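Ulora Shared Kitchen Records: Microwave Reheating Set

README, release 3

Summary

The Ulora Shared Kitchen Records document how people use a common kitchen during an ordinary working day. This part covers the microwave oven: opening and closing the door, placing food on the turntable, and removing it after heating. Separate parts cover the sink, the refrigerator, and the dry goods shelves. The microwave set holds 2,044 entries and was prepared by the household studies office at Plutholm.

Contents of each entry

Every entry carries an entry number, the type of food, the type of dish, the heating time chosen, and a short note in plain text. Where a person stopped the oven early to stir or turn the food, the entry is split into parts that share one number and are marked with a letter. Dishes are recorded under one of 4 headings: plate, bowl, cup, or other. Lids and paper covers are listed in the note field only.

Collection

Entries were gathered in the Prostimbridge kitchen between breakfast and 3 p.m. Nighat Rana kept the kitchen log, and Lachlan Morrison prepared the written guidance given to participants. Food was brought from home or taken from the shared refrigerator. Participants chose their own heating times.

The turntable was washed at the close of each session and returned to its place before the next. Spills inside the oven were wiped up when they occurred, and the entry number in use at the time was written in the log.

Known limits

Soups and rice dishes are heavily represented. Frozen meals are few, and entries for baked goods were combined with those for bread in release 2. Heating times from the first week were copied by hand from paper sheets, and a small number could not be read. These are left blank in the table. Note fields have been corrected for spelling but have not been shortened.

Maintenance

Gregor Rankin maintains the table. Requests for corrections should include the entry number and the field concerned. The next review is planned for June.

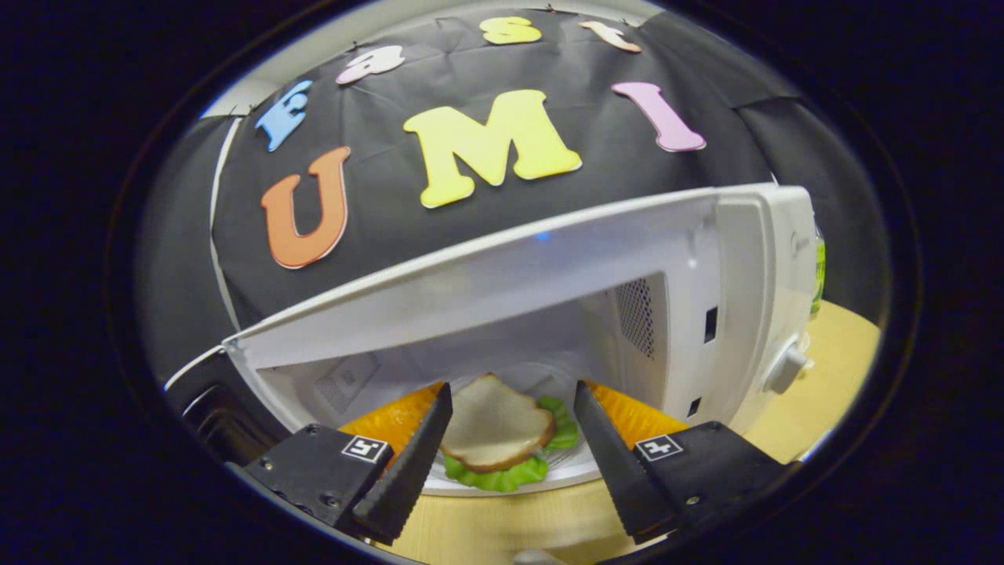 Should the turntable be removed before wiping the inside of a microwave?

Lift the turntable out once it has cooled and wash it in warm, soapy water. Wipe the floor and walls of the oven with a damp cloth, dry them, and set the turntable back so that it turns freely.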